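Vokgate hand grippers: your questions

I look after the Vokgate rental kit at Brarngate, and I get the same emails over and over (keep them coming, I like them!).

What do I get in the box?
Two grippers, a charger and a strap. It's 43 a day or 200 for the week, deposit separate.

Can I use it on soft stuff like clothes?
Yes! Clothes are what most people rent it for. Go slow and let the fingers come to the fabric.

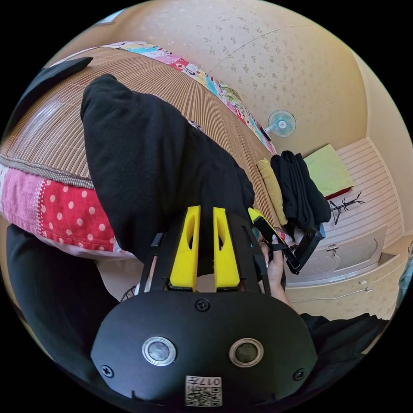
Yellow fingers up against a black garment.

Can two people work together?
Sure, just agree who picks up first. My colleague Přemysl Kopecký likes to call it out loud, and I've picked up the habit.

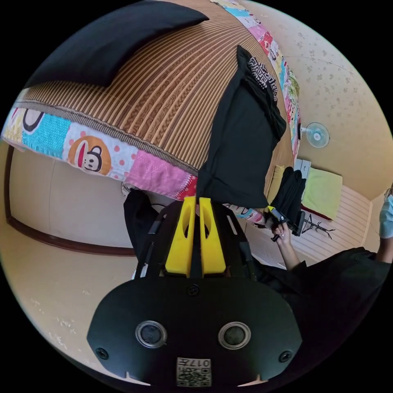
Two grippers at one bed, one of them closed on a bundle of black clothing.

Do I need a special table?
Nope, a bed is fine. Dark clothes are easier to keep track of if you've got daylight coming in. 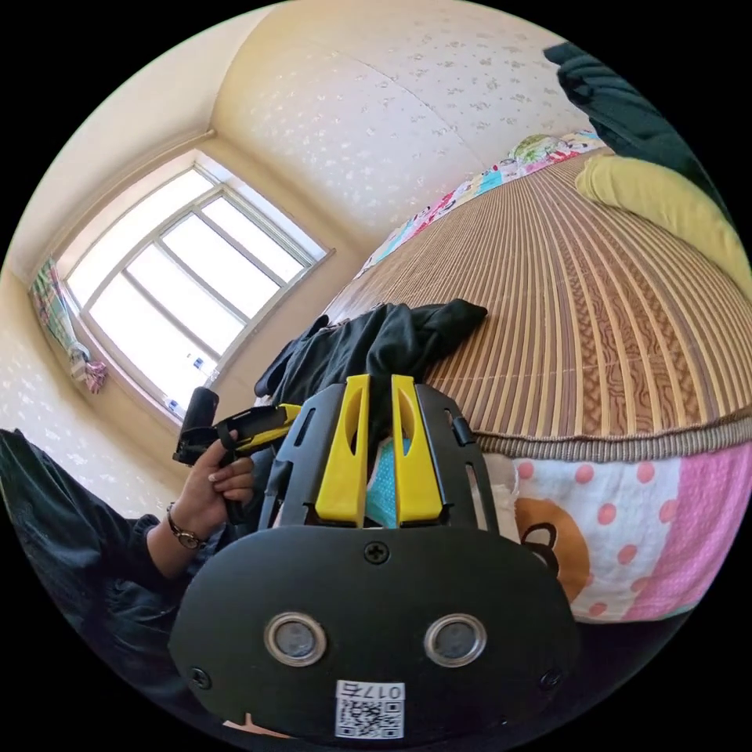 Working on a bamboo mat near the window.

How heavy is it?
Each gripper is 294 grams without the strap. I take a break every 10 minutes or so anyway, my wrist asks for it.

Will it work in a small bedroom?
It should, as long as you can stand beside the bed and move your elbows.
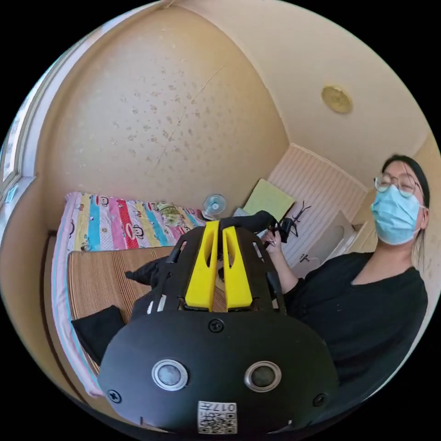

A small bedroom, with room to stand at the bedside.

Can I book for November?
Yes, the calendar is open. Pickup is at the Tekuritz desk.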